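**Slide 4: the Tallska hand grippers, day-to-day use**
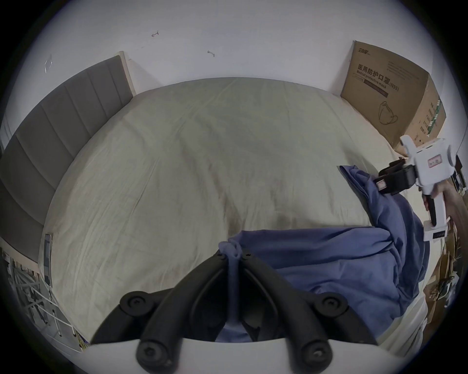

*Tallska pair on blue cloth, bedroom set-up*

- Take your time on this one, folks always want a good long look at the fingers — black and curved, coming together on a twist of the cloth.
- Say what Loltard is selling: two grippers, a charger, a carry case and 40 hours of support by phone. I do like that last part very much!
- Cloth is the hard test. Anybody can pick up a block (and we all have, bless us), but a crumpled sheet of fabric is a different animal.
- My own gripe, said kindly: the trigger got tiring for me after 80 folds. The Cemberg kit was easier on the hand, though its jaws slipped more.
- Pause for questions, then on to slide 7 and the Prieto prices.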